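Notebook, shirt task, gripper against hand
Tuesday, started 9:40

Purpose of today: decide which end effector stays on the left arm for the cloth work, and whether the small fisheye cameras at the wrist are good enough to keep. Lenni wants an answer before he orders spare parts. Present: me, Selvaraj Gazi in the morning, Lempi Niskanen after lunch.

Setup is same as last week, with two changes. The Hurkel controller runs now with the lower current limit on the hand, and I put the force threshold of the gripper to 8 N. Before it was 11 N and Selvaraj thought this was leaving marks in thin fabric. I did not see marks myself but I have no reason to keep the higher value.

First block: gripper lifts the shirt and holds it, hand goes for the hem. Arms are teleoperated by Selvaraj, I am only writing and watching the logs.

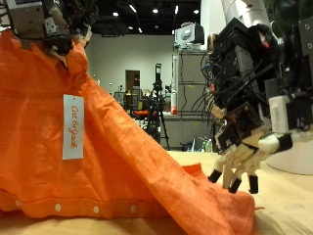 My main question in this block was how high the gripper should lift before the hand starts its approach. If the lift is too low, the fabric has too much slack and the fingers push it in front of them. If it is too high, there is nothing flat on the table to take. With the height we use now the shirt makes a slope from the grip down to the table, and there is still a flat corner of fabric on the wood near the fingertips, so I consider this a good start position. The row of buttons is along the lower hem in this pose, and I would like to have the same orientation in every start. The price tag is still on, hanging on the left side. Selvaraj wants to cut it, I want to leave it until we have compared both tools, so that the conditions stay equal. We agreed to leave it.

Results of first block, 127 attempts in the log counting last week. I do not write the success rate here before Rosario has checked the labels, because we had two different opinions about what is a "hold". My definition: fabric stays between the fingertips during three seconds of lift. Rosario's definition includes also that the gripper does not lose its side. His is probably more useful but then the old logs must be labeled again.

Observations, not sorted:
- The gripper is boring and good. It pinches, it holds. Opening is slow, I measured 226 ms delay from command to first movement. Ask Arvo if this is in the driver or in the Ruvivus firmware.
- The hand is better at sliding under an edge. The rubber pads help very much.
- The thumb of the hand often arrives later than the other three fingers. Same thing Arvo reported in January. Not solved.
- Cable bundle at the wrist of the hand is too wide. When the forearm rotates it comes near to the cloth. Needs a sleeve or at least some ties.

11:15, wrist cameras. We looked at the streams on the big monitor and saved single pictures during different moments of the work. I am not very happy with the exposure. Light surfaces become almost one color and the edge between them is difficult to find, also for a person.

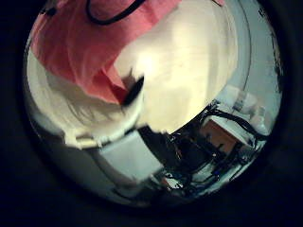
The field of view is wide enough, this was never the problem. The problem is that the lens gives so much of the room and so few pixels to the area near the fingertips. Selvaraj proposes to crop the center and send only this to the policy. I tried it quickly with the Akolik script and it runs, but the crop must be moved for each camera separately. Also the black border takes bandwidth for nothing.

Second proposal, from Lenni by message: change to a lens with narrower angle. Then we lose the view of the other arm, and for two-arm work I think we need it. I answered him that I prefer to try the crop first.

After lunch Lempi took over the teleoperation. She is slower than Selvaraj but her approach is more equal from one attempt to the next, and for the comparison this is worth more. I asked her to work also very close to objects, to see what the camera gives when something is directly before the lens.

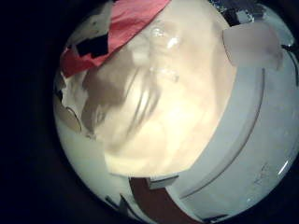
Focus at short distance is weak, and automatic exposure makes it worse. I fixed the exposure by hand after this and wrote the value in the config file (Ismail branch, not merged). Colors should also be locked, I did not have time for it. White balance is still on auto in all streams of today, so please do not compare colors between runs.

Preliminary decision: gripper stays on the left arm, hand stays on the right. Wrist cameras stay for now, with crop and fixed exposure.

To do:
- Arvo: opening delay of gripper, thumb timing
- Rosario: labels, one definition for everybody
- me: crop per camera, lock white balance, merge the branch
- Selvaraj: cable sleeve for the hand wrist
- Lenni: please wait with ordering the lenses

Stopped 16:20. Left the Hurkel on standby, arms in park position.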